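Griswood Revises Holding Guidance for Cooked Egg Dishes

Wed 28 June

Griswood, the contract kitchen operator, has issued revised guidance on the cooking and holding of scrambled and baked egg dishes at its breakfast counters. The document replaces a set of instructions that had been in use since the company opened its first counter, and it changes the batch size, the pan depth and the point at which salt is added.

The guidance applies to plain scrambled eggs, scrambled eggs with vegetables, and the baked egg squares sold in a roll. Poached and boiled eggs are covered separately and are unchanged. Dishes cooked to order and handed straight to the customer are also outside the new text, although kitchens may use the same mixing method for them.

Severin Fuchs, who leads recipe development at Griswood, said the work began after repeated reports of liquid collecting under scrambled eggs on the counter line.

"The eggs were safe and they were cooked through, but there was water in the bottom of the pan by the middle of service," Fuchs said. "Customers notice that. Staff were draining it off with a spoon, and the eggs that were left were dry on top."

Liquid separates from scrambled eggs when the proteins tighten enough to squeeze out the water they were holding. Long holding makes this worse, as does a high finishing temperature in the pan. Vegetables that were not drained before mixing add more water of their own. The earlier instructions allowed all of these conditions to occur in the same batch.

Under the revised method, eggs are broken, strained and mixed with salt at least 15 minutes before cooking. The previous text called for salt at the end. In kitchen trials the early addition gave a softer curd and less liquid after holding. Milk has been removed from the standard recipe. A small amount of cornstarch, dissolved in cold water, is now permitted for batches that are to be held, and must be declared on the counter card.

Batch size has been cut. Kitchens had been cooking a full morning's eggs in one or two large batches. The new limit is the quantity that fills a shallow counter pan to half its depth. When the pan is down to a quarter, the next batch is started. Fresh eggs are not to be tipped onto the remainder of an old batch, and the pan itself is exchanged each time.

Cooking is done over medium heat in a wide pan, with the eggs moved continuously from the edge to the center. The batch comes off the burner while the surface is still glossy, provided that a probe reading in the thickest part has reached the required cooking temperature. The reading is written on the batch sheet with the time. The hot-holding temperature required by the local health code continues to apply at every site, and the guidance does not set a lower figure for any dish.

Spinach, mushrooms and peppers are cooked separately and drained before use. Spinach is to be pressed in a perforated tray under a second tray until it stops dripping. Mushrooms are cooked in a dry pan until their liquid has gone, then finished with oil. Onions may be cooked ahead and chilled, but are reheated before they go into the eggs. Frozen vegetables are thawed under refrigeration and treated in the same way as fresh.

Grated cheese is added off the heat. The guidance lists a mild cheddar as standard and allows a dry, crumbled white cheese as the alternative. Fresh soft cheeses are not used in held batches on account of their water content.

The baked egg squares have been reworked to a lesser extent. The mixture is now poured to a single depth across the tray, and the oven temperature has been lowered. The tray is covered for the first part of baking and uncovered to finish. Squares are cut after a short rest, using a bench scraper pressed straight down. Sawing with a knife was found to tear the edge and release liquid into the roll.

The trials were carried out at the company's Tranberg and Sastlow kitchens. Tranberg serves an office building with a concentrated rush at the start of the day. Sastlow has a slower and longer service, which made it the more demanding site for holding. In all, 97 batches were cooked and logged across the two kitchens, including control batches made to the old instructions.

Each logged batch was weighed into the pan, and the free liquid was poured off and weighed again at the end of holding. Texture was scored by kitchen staff on a four-point scale. The company has not published the full results, but Fuchs said the early salting and the smaller batch accounted for most of the change, with cornstarch making a further difference only where eggs were held for the longest periods.

"If a kitchen is turning over its pans quickly, it can leave the starch out," he said. "At Tranberg they mostly do. At Sastlow they need it on slow mornings."

Waste was also recorded. Smaller batches left less egg to be thrown away at the close of service, though the number of pans going through the dishwasher rose. Sites with limited washing capacity have been told to order additional shallow pans before they change over.

Labor was the main objection raised by site managers. A cook working in smaller batches has to return to the burner more often and has less time for toast and hot cereal. Griswood has responded by allowing the egg mixture to be prepared and refrigerated in covered containers the evening before, to be used by the end of the next morning's service. Each container holds the mixture for one batch and is labeled with the time of breaking.

Kitchens that use pasteurized liquid egg may continue to do so. The salting time is the same, and straining is not required. Liquid egg was found to set slightly firmer than shell egg at the same reading, and cooks are advised to reduce the heat before the final stage.

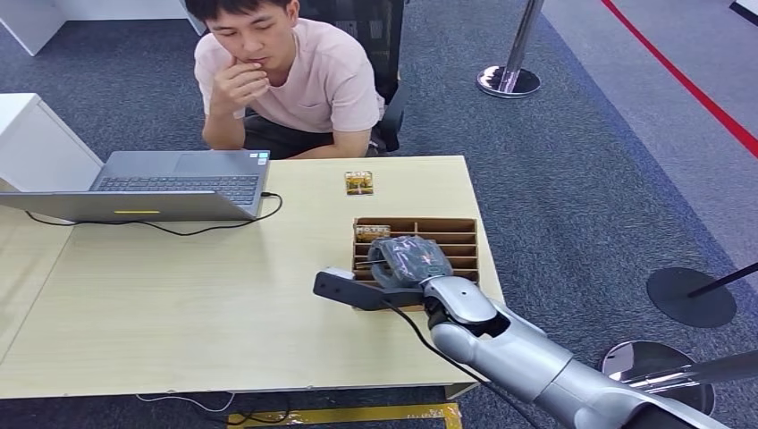 A laptop and a small wrapped package on the table.

The batch sheet has been redrawn to match. It now has a line for each pan, with columns for the mixing time, the cooking reading, the time onto the counter and the time off. The earlier sheet had one line per morning, and could not show which pan a reading belonged to. Completed sheets are kept at the site and checked at the monthly kitchen review.

Allergen wording has been corrected at the same time. Counter cards for scrambled eggs had listed milk in all cases. With milk removed from the base recipe, the plain version no longer contains it as an ingredient, but cards for batches with cheese must still show it. Butter is not to be used in the pan for the plain version. Sites where the same utensils serve both dishes are to retain the milk statement on both cards.

Supply of shallow pans is being handled by Yazzie, the company's existing equipment vendor. Orders are grouped by region, and a first consignment of 1000 pans is to be divided among sites according to their number of counter wells. Deep pans already in use can be kept for potatoes and hot cereal.

Training consists of one supervised breakfast service per cook, followed by a check of the batch sheets. A printed card showing the mixing times and the drain method for vegetables will be posted beside the burner. Tranberg and Sastlow have already changed over. Other kitchens may do so as soon as they have their pans, and all are to be working to the new text by October.

A separate review of breakfast rolls, covering the type of bread and the wrapping used for hot items, is in progress. Griswood has given no completion date for it.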